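Notebook, soft goods, Ludport suite
September, set-up and first block

Started at 8:30. Both arms homed without complaint. Left wrist camera was dropping frames until I moved its cable to the other hub, then it was fine for the rest of the morning. Note for whoever sets up next: the hub with the tape on it is the bad one and should go back to Clelitz.

Plan for the block was 100 kept episodes across two tasks, towel handling first and then garment and hanger. Each episode is capped at 40 seconds. Anything that runs over gets saved in the overflow folder and not in the main set. I know Fairweather wanted the cap at 50, but the long ones in the last batch were mostly the operator hunting for an edge, and the policy learned to hunt too. I would like to try one full batch at 40 before we argue about it again.

Towel task: one gripper pinches the low end, the other arm holds up the upper part, then spread and lay down. Start pose changes every episode. I drop the towel from above and don't arrange it.
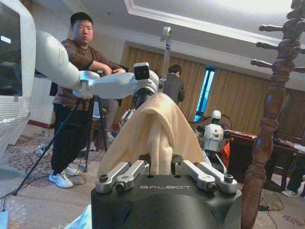

Main trouble is the pinch. If the fingers close on a single layer the towel stays put, but on a double fold the inner layer creeps out while the arm lifts, and the operator can't feel it happening. Force feedback on the leader side is too weak at the low end. Raised the gain one step. Better on towels, a bit jumpy when the fingers are empty. Left it there.

Second thing is labels. We have been marking an episode "success" if the towel ends up flat, even when there was a regrasp in the middle. From now on:

success, clean – no regrasp
success, regrasp – one or more, ends in the goal state
fail, kept – ends wrong but the motion is sensible up to that point
fail, discard – camera fault, arm fault, operator stopped

The kept failures go in for the value model only. Please don't merge them into the imitation set. That happened with the Gremimach batch and it took a long afternoon to sort out.

Lighting was left alone all morning. I had thought of closing all the curtains to get it even, but the whole point of working in a furnished place is that it isn't even. Exposure is locked on the wrist cameras and on auto for the head camera. Wrote that in the metadata this time.

Switched to garments before lunch. Reset takes longer, so the rate falls. With towels we got 50 kept episodes before the switch, and I stopped garments at 30 when the right gripper started to run warm. That leaves us 20 short of plan. Will make those up with hangers only.
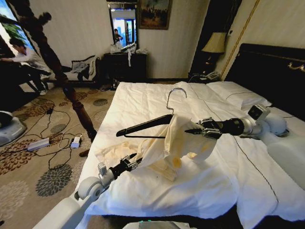

Hanger work needs its own notes. The grasp point matters more than anything else the operator does. Holding the hanger by the hooked end, as the right arm does here while the left pinches a corner of the garment, keeps the bar free but lets the whole thing swing, and a small wrist rotation turns into a big movement at the far end. Gripping along the bar is steadier and gets in the way of the cloth. I want both in the set, tagged separately, so we can see which one the policy settles on. For contrast, the black hanger over white sheets gives the segmentation an easy time, while the pale garment is harder against the bedding. Don't swap it for a dark one just to get better masks.

One fault: the time offset between the left wrist stream and the joint log drifted after the garment switch. Resynced and it came back to normal. I flagged the episodes on either side and will check them by hand before they go anywhere.

To do:
Swap the finger pads on the right gripper and log the temperature after
Run the offset check on the flagged episodes
Add grasp tag (hook / bar) to the episode form
Send the bad hub back
Record the missing 20, hangers, half hook and half bar
Copy both drives before the suite is packed up

Packed the leader arms at 4:15. First drive is copied, second one is still running.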